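Tralham Reading Room — Progress Report to the Purves Fund
2020-01-01
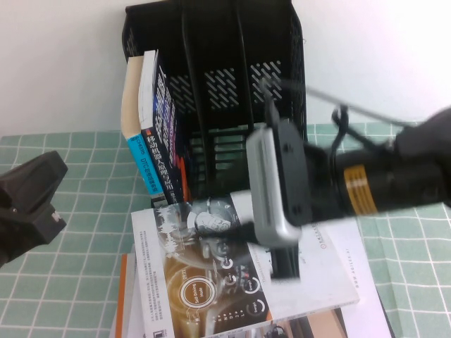

Cataloging of the Flesier donation has reached 430 titles. Shelf labels for the engineering section were printed in August and are in use. Books are sorted at the desk, where the black mesh organizer holds volumes upright and the remainder are stacked flat — the self-driving title on top of the stack is filed under vehicles. Chinese-language titles are entered in the original script.

Outstanding: 30 records need subject codes from Ullard.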